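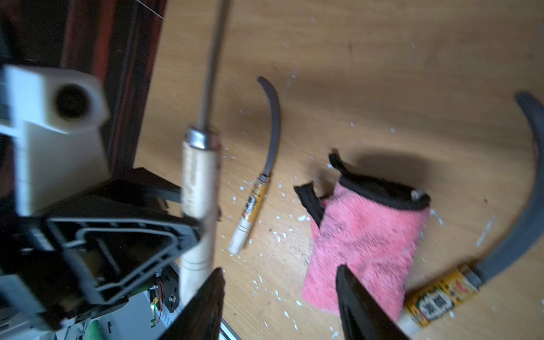
Stondeck's tool library is back, and it has a proper roof this time

I have been banging on about the Stondeck tool library for so long that my neighbours cross the road, so you can imagine how pleased I was to walk past the old seed merchant's on Mangundap Lane and find the lights on and the door propped open with a paving slab. It's open! After being shut since November, when the rain came through the ceiling of the last place and did for most of the paperwork, you can once again borrow a spade in this town without having to be nice to your brother-in-law.

For anyone who has moved here lately, the idea is simple. You pay 26 pounds a year, you take home whatever you need, and you bring it back clean. There are 265 members on the books at the moment (I'm one of the early ones and my card has gone furry at the corners) and the list of things to lend is longer than it was before the flood, partly thanks to house clearances and partly because people round here seem to feel guilty about what's in their sheds.

The new room is smaller than I expected. It has one long counter, racking up to the ceiling and a very loud heater by the door. You queue on the left for borrowing and on the right for returns, and I got that wrong straight away and was sent back round by a lady with a clipboard. The old place had a kettle. I asked about the kettle and was told it's being looked into.
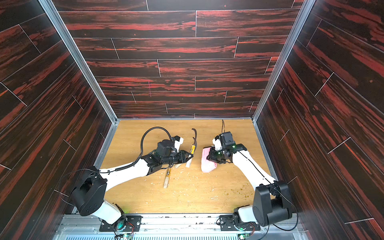
What it cost and who paid

The rent is being covered for the first year by Wisier, the flooring firm out on the ring road, and the rest came out of the winter appeal, which finished on 2271 pounds. I put a tenner in myself and then another when I saw how slowly the thermometer sign outside the baker's was going up. Most of it has gone on shelving and the insurance, and there was a bit left over for sharpening, which used to be the big grumble. I once borrowed a pair of shears from the old place that wouldn't have got through a wet lettuce.

Vivitz, the repair shop two doors down, will be doing the sharpening every fortnight. If you hand something in blunt, tie one of the red labels on it so it gets put in the right crate. Members can have their own garden tools done as well, at a small charge that hasn't been settled yet.

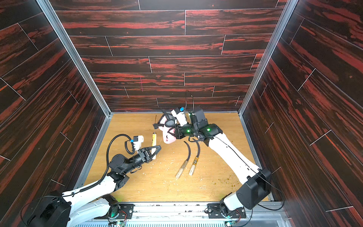

Stondeck, January.

Now, the bit that will annoy some of you. Loans are down to two weeks from a month, and you can only renew once. I can see why – somebody had the only post-hole digger for 90 days last summer and I was next in line for it, so I know exactly how long that was – but two weeks is tight if you're relying on dry weekends to get anything finished. I asked whether there'd be any give in it for people who work shifts, and the answer was to ring up and explain, so do ring up. The number is the same as before.

There's also a new rule that anything with a blade is only lent to adults, and has to go home wrapped.
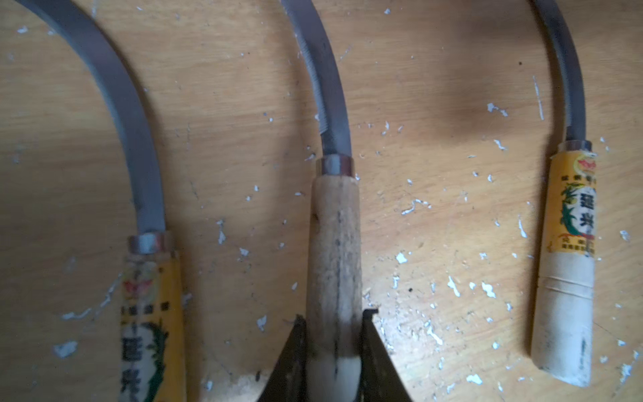
I don't think anyone will argue with that one, though I did see a chap looking very put out at the counter when he was asked to go back to his car for a towel. Late returns are a pound a day, same as they were, and the money goes in the repairs pot.

Opening hours are ten until four for now, with a late evening promised once the clocks go forward. You'll need to bring your old card or something with your address on it, even if they know your face, as the whole membership list is being typed up again from scratch. Joining takes five minutes if the queue's short. Mine took twenty-five, but I was talking.

I came away with a long-handled lopper for the elder at the back, and I've put my name down for the wallpaper steamer. There are four people ahead of me, so if one of them is you, please get a move on with that hallway.

Posted 2024-01-29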